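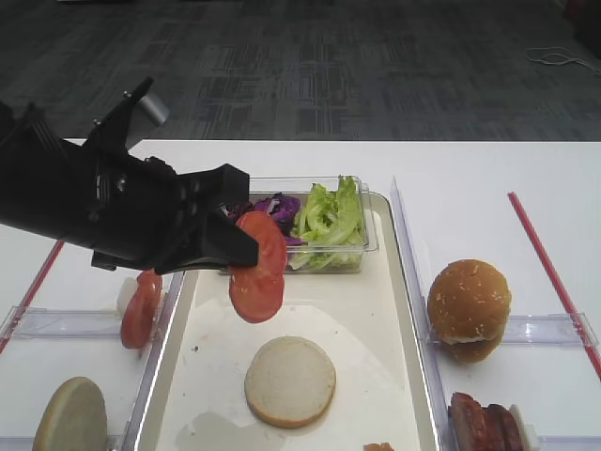

The sandwich cell at Maduna, with a tomato slice in the gripper and the bottom bun on the tray.

Maduna's burger arm gets a spring tune-up
Posted 12/29/22

I spent a morning in the back room at Maduna with Hậu Lò, who looks after the sandwich cell there, and I came home knowing far more about tomato slices than I ever planned to. Regular readers will remember that the shop at Plondden has been teaching one arm to put a burger together from the bottom bun up. The news is that the cell is getting a proper maintenance plan, written down and taped to the wall and everything, and it goes into full use in March.

Up to now the plan lived in Hậu's head. He'd come in, look the arm over, wipe whatever needed wiping and start it up. Fine for one person! Not so fine when he goes on vacation and Lâm Thái has to run the thing off three text messages and a sticky note (she still has the sticky note, and she showed it to me).

So the two of them sat down and wrote out what he does. The sheet starts with the fingers. They get wiped down at every ingredient change and taken off for a real cleaning after 40 builds, and whoever does it has to check the little screws on the underside before the arm moves again. Hậu is strict on that one. A finger that's a hair loose will still pick up a bun just fine, he told me, and then it'll make a mess of the tomato and you'll waste half the morning blaming the software.

Tomato is the hard one, by the way. I had my money on the lettuce. A slice is slick and floppy, and two of them like to stick together, so the closing force has to be set low and the fingertips have to meet evenly. Lâm keeps a log of every change to that setting, with a column for what she had for lunch that day, which I think is a joke but I didn't want to ask. 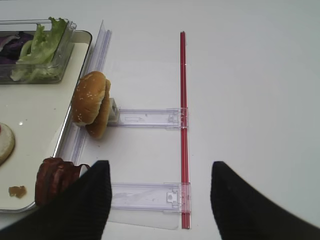
Then there's the layout, and that took up most of my visit. Every ingredient has its own spot around the tray, and the clear plastic pieces keep those spots from wandering. Under the old habit, if a divider got nudged you'd slide it back by eye. Under the new plan you stop, clear the food out of that section, line the piece up again and run the arm through its positions slowly with nothing in its grip. It takes 13 minutes if you don't chat. We chatted.

The wrist camera has its own line on the sheet too. Its cover gets cleaned with a dry cloth first thing, before any food comes out, and then Lâm checks the view on her laptop against a saved one. If the two don't match she goes looking for what moved. She says it's nearly always the table, and she'd like everybody who leans on it while drinking coffee to think about that. I was leaning on it when she said so.

Parts are the one sore subject. The replacement finger set comes from Nghiêm, the supplier over in Mondmont, and a set runs 699 dollars, so there's one spare on the shelf and it's treated like the good china. Hậu wants a second one before March. He's put in the request and says he's hopeful, in the voice of a man who has put in requests before.

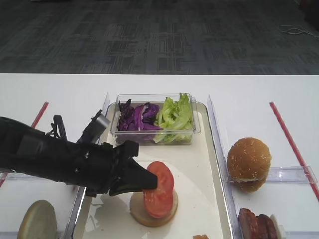

I asked how they'd know the plan was doing its job, and they've got a number for it – 400 builds in a row without an unplanned stop. A planned stop for cleaning doesn't count against them. A slice of tomato on the floor does, and they went back and forth for a while over whether a slice that lands on the table should. Lâm thinks yes. Hậu thinks it depends on where on the table. I left before that got settled, so I'll have to follow up.

They've also started a little training session for anyone else at the shop who wants to learn the morning check. You don't need to know any programming, just come with clean hands and short sleeves, and expect to be handed a screwdriver. I've signed up for the next one myself. Hậu says I can do the fingers if I promise to keep my elbows off the table, and I said I'd try – I'm a leaner, I can't help it. Anyone else who'd like a place should talk to Lâm, and she'll add you to the list on the door.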